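Why do floor tiles fit together?

Hello again! I'm Jonalyn, and I want to tell you about something I think about far too much, and that's tiles. It started when I was small and my family moved to a house in Stellby with a tiled kitchen. I used to hop across it to breakfast, only landing on the dark ones (you've done that too, haven't you?).

When shapes cover a flat surface with no gaps and no overlaps, we call it a tessellation. Say it like this: tess-uh-LAY-shun. It comes from a Latin word for the little square stones the Romans used in their mosaics.

So which shapes can do it? Squares can. Put four square corners together and they fill up all the space round a point. Triangles with equal sides work as well, but you need six corners to meet. And hexagons, which have six sides, fit together three at a time. Bees use hexagons in their honeycomb!

Now try it with a regular pentagon, the shape with 5 equal sides. Three of them leave a thin gap, and a fourth one won't squeeze in. I once cut out a whole pile of pentagons with my friend Gopinath because he was sure we were doing it wrong. We weren't. It can't be done, however neatly you cut.

Why not? It's all about turning. A full turn is 360 degrees. The corner of a square is 90 degrees, and four lots of 90 make 360 exactly. The corner of a regular pentagon is 108 degrees, and you can't add up 108s to get to 360. Have a go on a calculator if you like!

My favourite pattern of all is the checkerboard. You only need 2 colours, and no two squares of the same colour ever share a side. They only touch at the corners. Turn the whole pattern a bit and the squares start to look like diamonds, but they're still squares. Tip your head to one side and they go back to normal.

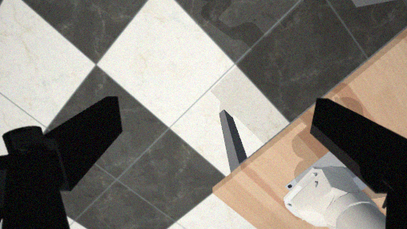

Light and dark tiles laid on the diagonal, next to a wooden tabletop.

Want to make your own? Cut a square of card, then snip a wiggly piece off the left side. Slide it straight across to the right side and tape it on, without flipping it over. Draw round your new shape again and again, and it will fit together like a jigsaw. Mine came out looking like a duck, so I gave it a beak and called it Kako.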